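Tollach pauses Toma kitchen arm after a grip fault, and here's what we know so far

Plerkport, August 7, 2024

I run the small team at Tollach that builds Toma, our kitchen helper arm, and I'd like to tell you myself what went wrong and what we're doing about it. If you have a Toma at home, please stop using the pick and place mode until you've installed the update we describe further down. Everything else on the unit is fine to use.

The short version: Toma's gripper can take hold of something next to the thing it's meant to take hold of, and then not notice. In the cases we've looked at, that something was a cloth. You ask for a piece of fruit, the fingers close on the napkin lining the bowl, the arm feels resistance, decides it has a good grip, and lifts. You can guess the rest. The bowl comes along for the ride, or it tips, and the fruit goes wherever fruit goes.

We got our first report through the support line and I'll admit I thought it was a one-off. Then a second one came in that sounded just like it, and I stopped thinking that. Nobody has been hurt. We have had two broken bowls and one chipped counter reported, and we're paying for all three.

So we set up the same kind of job on a counter and started running it – a lined bowl, oranges, the arm coming in from the side. The right rim is the spot we care about most. That's where the liner stands up highest and where the fingers have the least room between fruit, cloth and bowl. 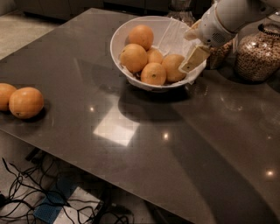
Photo: Tollach / free for press use with credit

We ran 590 picks in our test kitchen with lined bowls, and 113 of them ended with at least one finger on the cloth when the software believed it was on the fruit. I was really hoping for a smaller number! With no liner in the bowl we did another 100 picks and couldn't get the fault to show up at all, so we feel pretty good about saying the cloth is the trigger.

Why does it happen? Toma decides whether it's holding something mostly by how hard the fingers are being pushed back. A bunched-up napkin squeezed against a bowl pushes back quite a lot, and it turns out to be a decent match for the skin of an orange. The camera should have caught the mismatch, but once the gripper is down at the rim it blocks much of its own view, and our code was set to trust the fingers when the camera wasn't sure. That was our choice, made early on, and it was a poor one. I signed off on it.

There's a second piece to this. When the load on the wrist went up more than expected, the arm should have stopped and backed off. It did that in most of our runs but it was slow, and a bowl doesn't need much time to tip. We've lowered the limit and made the stop a lot quicker.

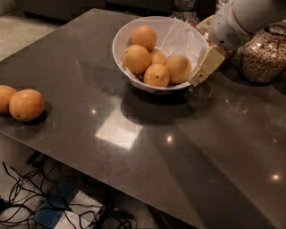
Toma's gripper at the right rim of a bowl of oranges.

The fix comes in an update we're calling Kernow. With Kernow installed, the arm does a tiny test lift first, checks the weight, and lets go if the number looks wrong for what it was asked to fetch. It also stays away from the edge of any bowl where it sees fabric or paper, and will ask you to move the liner instead of trying its luck. It's a bit slower, and I know some of you will grumble about that. I'd still take slow.

Kernow is going out now to the 599 homes in our early program. Leave your Toma switched on and connected overnight and it should install by itself. You'll see the new version name on the start screen. Until it's there, please keep pick and place switched off, take cloths and napkins out of any bowl within the arm's reach, and keep glass jars well back from where it works. If the arm does grab the wrong thing, press the stop button and wait for the fingers to open – please don't pull against them.

If you'd rather send your unit back, that's fine too. We'll cover shipping both ways and you won't lose your place in the program.

We've put new orders on hold while we keep testing with other things that crumple, like paper bags and produce netting. We plan to publish the full test results in September, including the runs that don't make us look great. Reporters who want to come by the Plerkport kitchen and watch the tests are welcome, just write ahead so we can clear a bit of space.

Press and owner questions both go to the Tollach support desk, through the contact form on our website. Owners who have had any kind of spill or breakage with Toma, even one that seemed too minor to mention, please tell us about it there.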